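Household Skills, Unit 4: The Sink
Handout for the Friday group (the evening group gets the same sheet, minus the grease part)
Notes by Imelda Macapagal, with bits added by Efren Macapagal

Bring this sheet back next week. Copies are short.

Where we left off: sorting and scraping. Everyone got through plates. Cups and glasses we rushed, so starting there.

1. Before any water

Clear both basins. All the way. No soaking pan left over from lunch "just for now." A double sink only works as a double sink if both halves start empty.

Scrape into the bin, not the drain. Rinse water goes down the drain, rice does not.

Stack by the sink in washing order: glasses, cups, cutlery, plates, bowls, pots. Greasy things last. If you get this wrong you change the water twice as often, as the second table found out.

2. Which side is which

Left or right doesn't matter, pick one and tell the person next to you. One side is for dishes. The other is for food: washing vegetables, draining pasta, etc. They don't swap halfway through a meal.

People asked about a roll-up rack. Yes, fine, good even. Metal rods, lies across the top of the basin, water runs straight through. Set it on the dish side. Check that both ends are sitting on something solid before you put any weight on it. Push down with your palm. If it slides, reset it.

Do not cover the food side too. You need one open basin or you're stuck.

3. Cups

Handle cups by the outside, low down. Fingers off the rim. For a straight cup with no handle, grip around the body.

Wash inside, rim, outside, base, in that order. The base gets forgotten. Turn it over and look.

Rinse tipped, so the water leaves on its own. Shake once over the basin. Then onto the rack mouth down, leaning a little if it will lean, so air can get in under. A cup flat on a flat counter holds a ring of water and smells by morning.

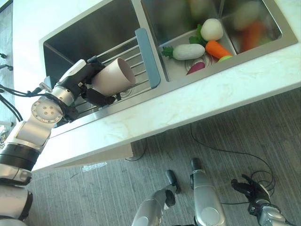
Space between cups, a finger's width. They should not touch. Tall ones toward the back so you aren't reaching over them for the faucet.

Don't stack wet cups. Asked every term. Still no.

4. Vegetables, food side

Roots and tops together is ok for the first rinse. Carrots, radishes, turnips, beets, whatever came in. For the practice round we use the toy ones so nobody wastes food, real ones come out in October when the garden box is full.

Order: cleanest first, dirtiest last. Onions peeled before they go anywhere near the basin, papery skins clog the strainer. Beets on their own at the end if they're cut, they stain everything.

Leafy tops: hold by the root end, swish the leaves. Grit sits where the leaf meets the root. Spread the leaves and run water there.

Keep the pile off the drain. If it's covered the basin fills and you are rinsing in the dirty water you just made. Push everything to one side first, then tap on.

Small round things roll. Put them in last or use a bowl.

5. Water amounts (copy these down, they come up again in Unit 6)

Rinsing one cup under a gentle tap: 200 ml is plenty. Most of the class used almost 400 when we measured. Thinner stream, tip the cup, done.

Efren's note: the measuring jug is the clear one with the Tivgate label. Not the other one, the lines have rubbed off.

6. Countertop and floor

Wipe the counter away from the sink edge first, then back toward it. Pale counters show drips, marble patterned ones hide them, so use your hand as well as your eyes. Feel for wet patches.

Front edge of the counter gets its own wipe. Drips run down there and onto the cabinet doors.

If your kitchen has carpet by the sink (some of you do) put a towel down before you start. Pick up scraps as they fall, dont walk them in.

Cables on the floor: well clear of where you stand, and of water. Everybody, every time.

7. Closing down

Rack off, rods rinsed, rolled or hung. Wipe the end bars too, grime builds up underneath.
Strainer out, emptied, back in.
Both basins wiped from the top down.
Cloth wrung and hung flat. Not balled up behind the teh tap.

For next time

Wash up once at home using the order in section 1. Write down where you broke it and why, two or three lines. Bring one cup without a handle, any material. Imelda has spares in the Zarkier box if you forget.

Unit 5 is pots, so wear sleeves that roll up.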